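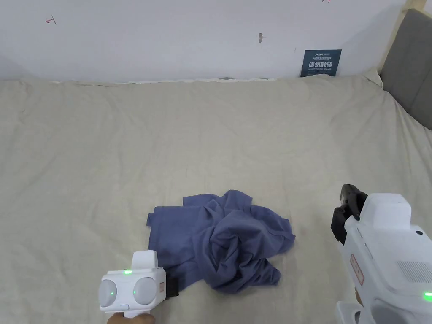 The Lodix working group met in the September slot to go through the results of the garment method and to agree what changes before the next round of recording. Ottilie Ruchti took the chair. The main question was the one left over from last time: how the two grippers should share the work when a shirt starts in a heap. In the starting state used for the shirt task, the T-shirt lies crumpled on the bed sheet and the left gripper goes to the lower-left part of the fabric while the right jaw stays above the sheet on the other side. The group has been calling this "left first", and most of the discussion came back to it.

Home | Projects | Meetings | Minutes | Papers | Contact
Print this page | E-mail this page

Lodix working group: minutes

Present: Ottilie Ruchti (chair), the recording team, the training team, one member from Gondus by phone.
Apologies: the Hunt site lead.
The meeting opened at 10.15.

1. Minutes of the last meeting

Agreed, with one correction. Under item 4 the words "gripper opening" should read "gripper opening as commanded". The training team pointed out that the measured opening is a different column and that the two had been mixed up in an early version of the loader. The loader has been fixed. The minutes now match it.

2. Actions from last time

The written recording guide is finished and is on the shared drive. The clock check at the start of each session is in use at both sites. The comparison of sheet materials has not been started and is carried over. Gondus has sent the revised data agreement, which Ottilie has read and will sign once the wording on storage is settled.

3. State of the data set

The recording team reported 2,190 demonstrations in total, all made with the hand-held grippers and none by remote control of an arm. Each one has a head view and a view from each gripper, with the gripper opening and the estimated pose alongside.

Of these, 603 were set aside by the automatic check. Most failed on timing between the views. The rest failed on pose tracking, where the estimated position of one gripper jumped during the clip. The check does not look at whether the garment was handled well, only at whether the record is usable.

There was some disagreement about the timing limit. The training team would like to keep it tight. The recording team thought it throws away clips where only the first second or so is bad, and asked if these could be trimmed instead. It was agreed to try trimming on the Hunt sessions first and to look at a sample by eye before anything is put back into the set.

The member from Gondus asked if the rejected clips are being kept. They are, in a separate folder, with the reason for each written to a log.

4. Pose tracking and the background

The training team has looked at the jumps in more detail. They come mainly in stretches where the gripper camera sees nothing but sheet. A plain cloth gives the tracker little to hold on to, and folds that were used as fixed points a moment ago may shift when the garment is pulled.
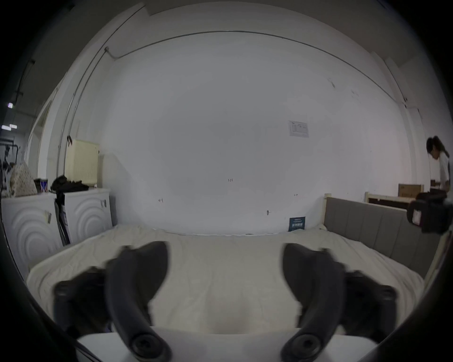
Gripper camera: fingers over the sheet, with headboard, wall and radiator behind

Tracking is much steadier when the gripper is held at an angle that keeps the far side of the room in view. The wall itself is mostly plain, but the headboard with its vertical stitching, the notice on the wall and the furniture to the left all give the tracker something that stays put. The team compared clips with the gripper tipped down and clips with it held level, and the level ones had far fewer jumps.

Ottilie asked whether this means people should be told how to hold their wrists. The recording team was against a strict rule. People fold differently, and the value of the method is that they can work more or less as they would by hand. A rule about wrist angle would also be forgotten within a few minutes. The group settled on a softer version: each clip begins with both grippers level and facing the far side of the bed, and the person looks up to that position again if they pause.

It was suggested that printed markers could be put on the wall or along the edge of the sheet. This was tried early in the project and dropped, as the trained policy began to rely on them. The training team does not want to go back to it. A plain written note on that early trial will be added to the guide, so that the question does not have to be answered from memory each time.

People moving at the side of the room were also raised. The tracker already masks moving regions in the gripper views and this appears to work well enough. No action.

5. Results on the shirt task

The training team presented the first full run of the Nirano policy, trained on the clips that passed the check. It was tested in 108 trials on garments left out of training. A trial counts as a success if the shirt ends flat with both sleeves clear of the body. The success rate was about 70 per cent.

The failures were sorted by stage. The largest group was at the first grasp, where the jaw closed on the sheet together with the shirt, or on the sheet alone. The policy then carried on as though it had the hem. A smaller group was at the second grasp, with the first going well. Very few failed after both jaws had hold of the fabric.

Left first did better than right first when the hem was on the left, which surprised no one. The more useful finding was that it also did slightly better when the hem was hidden. The training team thinks this comes from the demonstrations, where most people seem to open the heap from the left whatever its shape. They were careful to say that they have not shown this. The recording team will ask for some sessions with the order reversed, so that the two can be compared fairly.

The member from Gondus asked if colour was a factor, given a dark shirt on a pale sheet. Possibly. The test set has few pale shirts in it and the result for those alone would not mean much. More pale garments will be included next time. There was a short exchange about patterned sheets, which was left for the materials comparison.

6. Two-handed view and how the grippers are held

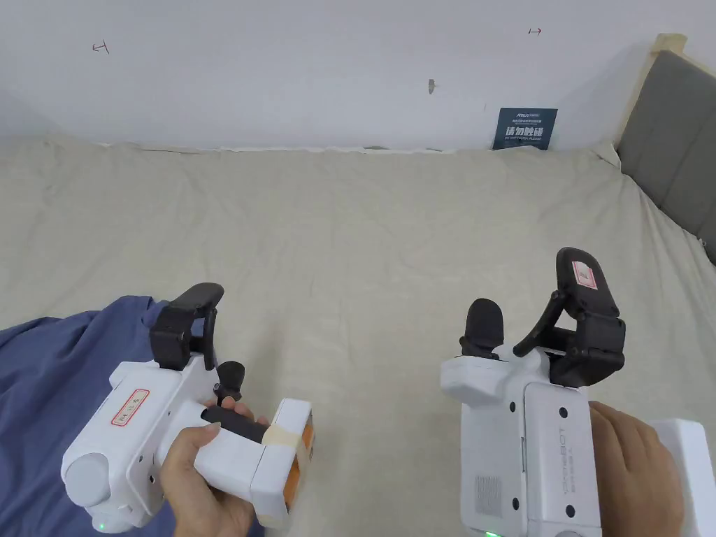
Both grippers held up over the bed cover, pointing forward

The recording team went over the ready position. Both grippers are in the head view and pointing forward, and the fingers of the right one can be seen clearly. The team finds this the best moment for checking that left and right have been assigned correctly in software. On several days they had been swapped, and the fault was only found after the session. The check will now be done from the ready position before the first clip, by closing each gripper in turn and watching the readings.

The training team asked for the ready position to be held for a full breath. Short ones are hard to find automatically.

On grip, there was a question about hands. The fingers wrap round the body or handle of the gripper in the head view and so may hide part of it. The team looked at whether this upsets the pose estimate from the head camera. It does a little, but that estimate is used only as a second opinion on the gripper's own, and nobody felt it was worth asking people to change their hold.

Tired wrists were mentioned - the grippers feel heavier towards the end of a session, and the pace drops. The recording team would like shorter sessions with a proper break. Agreed. The training team noted that slow clips are still good clips and should not be thrown out for speed.

7. Write-up

Ottilie will draft the method section, covering the recording procedure, the automatic check and the masking. The training team will write up the Nirano results with the failure stages in a table. It was agreed to report the rejected clips openly and give the reasons, and to leave out any claim about left first until the reversed sessions are in.

Gondus would like to see the draft before it goes out. This is allowed for in the agreement.

8. Any other business

The shared drive is nearly full. Old loader output can be deleted, but raw clips must not be. Anyone unsure should ask the training team first.

The Hunt site will be closed for part of the next round and its sessions will be moved forward.

Actions

Recording team: add the level start and the longer ready position to the guide. Plan the reversed-order sessions. Include more pale shirts. Set shorter sessions with a break.
Training team: try trimming on the Hunt clips and bring a sample. Write the note on the early marker trial. Prepare the table of failure stages.
Ottilie Ruchti: draft the method section. Settle the storage wording with Gondus.
Carried over: comparison of sheet materials.

The meeting closed at 12.05. The next meeting will be arranged by e-mail once the Hunt sessions are done.

Print this page | E-mail this page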